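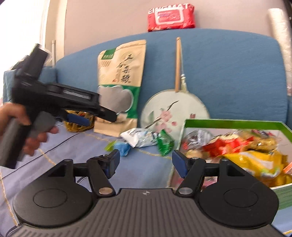

Was it the battery again, a reader asked after my last gallery, and should they be worried about theirs? No, not the battery! It was the finger pads on the Domotent hand grippers, and yes, if you run the same ones I'd take a look at yours tonight.

So, the fault. I'd been sorting snacks on the sofa with a pair of them for the Stivau tidy-up project, and on the last Sunday session the left one closed and just stayed closed. I let go of the trigger, nothing. I shook it a bit (don't do that), still nothing, and then it sprang open by itself while I had a finger between the pads – a proper pinch, with a bruise to show for it. No blood, but I said a few words the neighbors in Vallville didn't need to hear.

What I know so far, and I'm still guessing at some of it:

- The return spring had slipped off its seat. I'd put 500 cycles on it since the last time I opened it up, and I'd skipped the check at the halfway point, so that's on me.
- Crumbs had packed in around the spring seat. Chip dust gets everywhere!
- The other gripper came apart clean, spring right where it should be, so I'm not calling it a bad batch yet.

I wrote to Nadar, where I bought the pair, and they answered in 2 days and are mailing new springs. In the meantime I've gone back to soft, light stuff only: candy wrappers, little packets, the odd bag of chips. Nothing heavy, and breaks every 10 minutes to open and close each one 5 times with nothing in it. If it sticks even once, it goes in the drawer.

And please keep your free hand away from the pads, even when the thing looks dead. Mine looked very dead.

More pictures once the springs get here.

Posted 22/08/2021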